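Bench Arms at the Beda Workshop
From the staff-written encyclopedia of the Brorum site

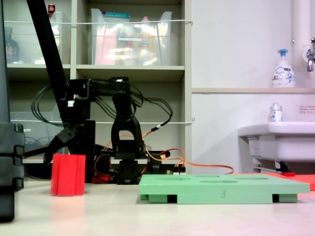 Servo arm at the practice bench, with a red block and a green tray.

A bench arm, the way we use the word at Beda, is a small servo-driven robot arm that sits on a table and moves parts from one spot to another. I've worked on the sorting side for years and got asked to write this entry, so you're getting it in my words (sorry, Tahmineh, I know you wanted it stiffer!).

Background

Before the arms, all the sorting at Brorum was done by hand. You sat down, took a part, looked at it, put it in a tray, and did it over and over until your break. On a normal shift one person handled over 200 parts. The first 2 arms came in August, after Sotiris Kourkoulas talked the Karamanlidis office into paying for a trial, and people had opinions — loud ones, mostly in the lunch room.

How the work goes

Practice runs use simple blocks. The arm brings its gripper down beside the block, and whoever is on the bench watches how the finger lines up before letting it go further. Open brackets and loose cables are normal on a bench arm, and you get used to checking where the wires run before you start anything. Trays stay within reach of the arm. If somebody nudges one during cleaning, the saved positions are off and you're teaching them all over again, which I have done more times than I'd like to admit.

What changed for us

The job title stayed the same and the day got pretty different. I sit less and walk more, and I spend a lot of time on what we call minding, meaning you keep an eye on an arm and step in when it misses. My wrists are happier. On the other hand it's quieter, and I miss chatting across the table with someone doing the same thing as me. Tahmineh Safavi ran the training, five sessions each, and wrote the bench handbook everybody still uses.

Pay was the sore point. Minding went up one grade only after the Asport workshop did it first, and our notice about it is dated 5 May 2025.

Related entries: Minding; Tray positions; Asport workshop; Bench handbook (Safavi)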